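Trarnham Workshop Users' Group
Minutes of the meeting on the new control cabinet

12 Nov 2019
By the minutes secretary

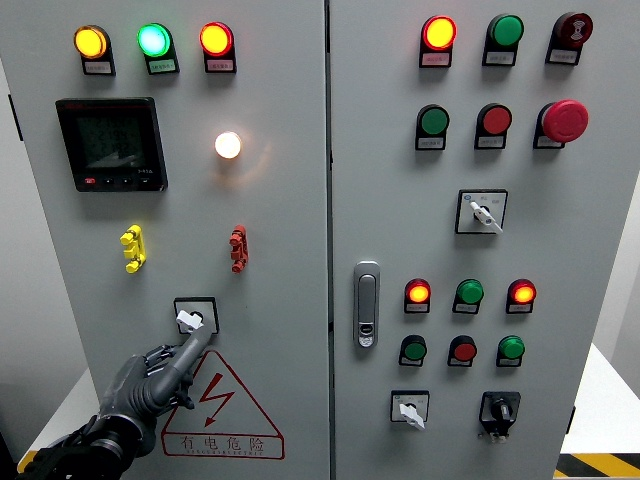 1. Minutes of the last meeting

Agreed, with one correction. The May minutes said the group had "welcomed" the purchase of the cabinet. Several members did not recall welcoming it. The word is to be changed to "noted".

2. The cabinet: labels and layout

The chair went through the handover notes from Brutadness, who supplied the cabinet. They run to 16 pages, of which 2 deal with the front of the doors. The rest is wiring tables and a warranty that the meeting found hard to follow.

The main complaint was the labels. The plates under the three lamps on the left door carry very small print and members said they had given up trying to read it at working distance. The supplier's view, passed on by letter, is that users will learn the colours. The meeting was not convinced. One member asked what a new starter is meant to make of an amber lamp, a green one and a reddish one all lit together, and had no answer from the handover notes, which refer to them only by number.

It was also pointed out that the warning sign on the left door has its main wording in Chinese. The red lightning bolt is plain enough, but the group wants an English sign next to it. The supplier has offered a set of signs and engraved plates for £114. It was felt that these should have come with the cabinet. The chair will write back and say so before any money is spent.

3. Selector switches

There is a selector with a white lever on each door and they are too easily muddled. The member who raised this was told in May that it was a matter of training. The member repeated that it was a matter of two similar levers. After some discussion it was agreed to call them "left selector" and "right selector" in all written instructions and to stop using "the main switch", a phrase which three people present took to mean three different things.

4. Emergency stop

No objection to the big red mushroom button, which everyone can find. There was doubt about having a plain red push button in the same row. The Skistow site is said to have the same arrangement and to manage well. Nobody could say who had told us this, and the point was left out of the reasons for keeping the layout.

The buzzer on the right door was discussed briefly. Members asked how loud it is with the extraction running. Not known. To be tried.

5. Power meter

The figures on the meter screen are faint. A proposal to log the readings every shift was put forward by the Valdovinos project, who would like the numbers for their own report. The meeting asked what would be done with them afterwards and did not get a clear reply. Proposal held over. If Valdovinos want a log they may bring a form and somebody to fill it in.

6. Keys

The right door has a latch handle with a keyhole. It is not settled who holds the key or whether there is a spare. The quote for a key safe is £320, which was thought to be a great deal for a box. Cheaper ones to be looked at.

7. Actions

Chair to write to Brutadness about signs and plates.
Secretary to change the wording in the instruction sheets (item 3).
Buzzer to be tried with the extraction on and the result brought back.
Key safe prices to the next meeting.

8. Any other business

A member asked that it be recorded that the old cabinet had labels you could read from the doorway. Recorded.

Date of next meeting to be sent round.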